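Emergency Stops on Small Bench Machines: Do the Labels Help?
Project report, Grusteck workshop course
Group: Sigita Liepiņa, Urmas Uibo, Jaanus Strazds
Submitted 23/06/2023

2. What we were told and what we doubted

The course handout says that a red button on a contrasting collar is "understood by everyone." We were not convinced. The handout gives no source, and our supervisor, Mr. Zhuravel, could not remember where the line came from. We asked 30 first-year students to look at the bench machine and say which control they would hit if something went wrong.

Most picked the big red mushroom cap. That sounds like a win for the handout until you look at who we asked. All 30 had already sat through the safety talk in December, so we may have measured the talk.

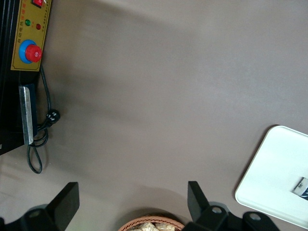
The second thing we doubted was the placement of the controls. The panel is mustard yellow and easy to find against the black housing, and the stop button has a blue collar that sets it off well. But the rocker switch at the top is red too, and so is one of the two indicator lights. If red is supposed to mean stop, it is being asked to do a lot on one small plate. Urmas thinks the size difference settles it. Sigita and I don't think size helps much if you are reaching without looking.

The printed labels are in small Chinese characters, which none of us read. We did not test whether a translation would change anything, and we would not trust a guess.

3. Power cord

The cord was outside our plan, but it kept coming up. Nine students said they would pull the plug before touching any button. The handout calls this bad practice and doesn't explain why. A plug is only useful in an emergency if you can get at it, and a cord looping over the tabletop is one more thing to catch a sleeve on. We suggest a fixed route for the cord along the back of the bench.

4. Limits

The plan called for 200 answers and we fell far short. One machine, one room, one kind of student. The Daswood group claims their results agree with ours, but they used our question sheet, so that proves very little.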